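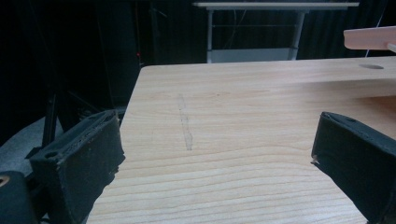 Budgeting spares for hand-held grippers: pads, fingers or whole units?

Forum: Equipment and Purchasing
Tags: end effectors, consumables, lab furniture

anong_r
Original poster

I have to submit an equipment plan for eight tabletop stations in February. Each station gets one hand-held gripper with a camera, a wood-top table with a cable hole, and a dark curtain behind it. The furniture and curtain lines are settled. The line I can't settle is wear parts.

We run parallel fingers, black plastic, with a soft dark pad on the inner face. The pads fray at the edges first and then start to shed. Purchasing wants one number per station per year. The supplier (Porent) sells a finger pair with pads already bonded for 255. They don't list the pad separately. My draft has two finger pairs per station and no spare complete units. Is that sane?

s_kirui

Two pairs per station is too many if you are willing to re-pad. Strip the old material, clean the face, bond new sheet. Sheet stock is cheap enough to go under general supplies and it never has to appear in the capital plan. We have done it this way for seven months without buying a finger.

noemi_dm

I disagree with s_kirui on this. Re-padding is cheap in material and expensive in labor, and the second figure never shows up because it comes out of somebody's afternoon. Adhesive residue also changes the pad height. If your width calibration assumes a fixed pad thickness, every re-pad is a recalibration. Put that in the plan too.

s_kirui

The residue comes off with a plastic scraper and alcohol. Pad height varies between new pairs as well. Measure a few before you assume factory parts are uniform.

noemi_dm

We did, with calipers, on incoming inspection. The Porent pairs were closer to each other than our own re-pads were. I accept that our bonding jig was poor.

b_acharya

Before arguing about unit price, decide what counts as worn out. Otherwise the budget follows whoever is fussiest. We use three conditions, any one of which retires a finger:

- bare plastic showing through the contact area
- pad edge lifting far enough to catch on a part
- debris from the pad turning up on the work surface

Scuffs and scratches on the plastic body don't count. Neither does fuzz along the top edge, as long as the contact area is whole.

anong_r

Useful. By that list I would keep most of ours in service for now. The finger bodies get scraped from contact with the tables and they pick up fibers and small flecks, but the fingers still seat properly.
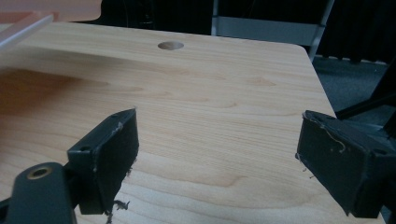
The part I worry about more is the mount. The threaded insert in the bracket is brass-colored and I assume it is heat-set, but the datasheet doesn't say. If one of those pulls out, I don't know whether Porent will sell a bracket or only the complete unit. I have a request in with them and no reply yet.

quyen.doan

Get that answer in writing before you submit. We had a similar gap with a Tradetti order. The bracket had a part number on the drawing but could not be purchased, and the only way to get one was a full unit. Our plan had zero spare units, so a station sat idle until the next budget cycle.

My suggestion for eight stations is one finger pair per station, held centrally, plus one complete gripper for the whole room. The complete gripper covers the bracket, the fingers and whatever else you haven't thought of.

s_kirui

One complete spare, yes. I would still cut the finger pairs in half and buy sheet.

b_acharya

Has the table finish been specified? A glossy top under a low lamp throws reflections into the wrist camera, and it is easier to fix on the purchase order than afterward. Ratanaporn will quote the same top in matte if you ask. Check the position of the cable hole as well. Ours came too close to the middle and small parts went down it. A grommet cap is a trivial cost, but it needs its own line or it won't be ordered.

anong_r

Finish is not specified. I'll add it, and the caps.

Revised draft:

- complete grippers: one per station, plus one spare
- finger pairs with pads: one per station at 255 each, central stock
- pad sheet and adhesive: general supplies
- table tops: matte, grommet caps included
- calibration time after any finger change: listed as labor

noemi_dm

The labor line is the one they will try to strike. Attach b_acharya's retirement conditions to it so they can see what triggers a change.

quyen.doan

Also ask Porent if the finger screws come with the pair. Wiline charges for them as a separate kit, and we missed that on the first order.

anong_r

Added to the request. I'll post the reply when I have it.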